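Budget for a first arm – what did you forget?
Small shop, pricing a used arm plus gripper for light pick and place. Seller is Stiltton, wants 1566 for the gripper alone. Fair?

Soon-im Joo
Get cables and mounts quoted seperately. Ours added up to 80 per item. Ask Stamora too.

Koo
depends on the arm

Ludell
Toy fruit first – cheap to drop.
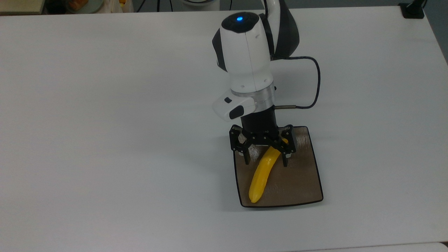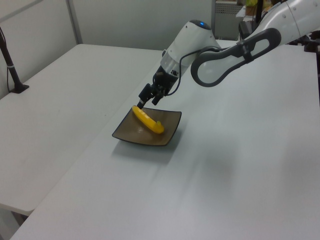 Should I budget for spare fingertips?
Buy two sets with the gripper, shipping later costs more then the parts.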